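Visit report: Haslam extrusion plant, Brovent site, 10 Jun 2019

The purpose was to check lead time and straightness on the 33 mm slotted profile before we commit to the next order. I had last been on site in April, when the aging ovens were down for relining.

Billets arrive precut and are heated in a gas furnace at the north end. The press is the older of the two and runs one die at a time. Die changes are logged on a card at the operator's desk - I went through the last 10 and the intervals were consistent. Profiles leave the press onto a graphite runout table, get stretched, then go to the saw. Stock length is still quoted with 10 mm over for trimming.

Aging is now done at night in lots of 136 lengths. Hardness is checked on one length per lot, at both ends. I asked for a mid-length reading as well and was told it could be added for orders over 200 lengths.
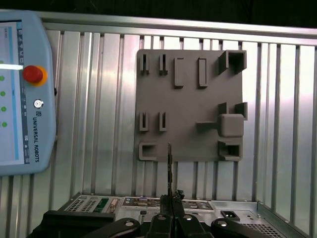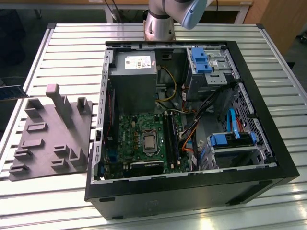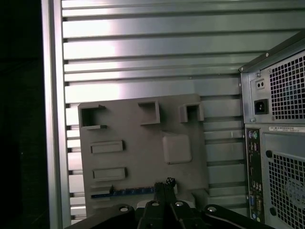 Ribbed and slatted aluminum in use.

**Declan Holroyd**
Purchasing Engineer, Unska

Straightness was measured on a granite table with feeler gauges. All the lengths I picked were inside the drawing limit. Surface finish was less even: two had die lines along the slot edge, deep enough to catch a fingernail. Nigel Cheetham (quality, Haslam) put this down to a die near the end of its life and agreed to replace it before our order runs.

Packing is unchanged, with paper between layers and steel strap. I would prefer plastic strap - the outer lengths on the last delivery were marked.

Open items: revised quote with the mid-length hardness check, date of the die change, strap type.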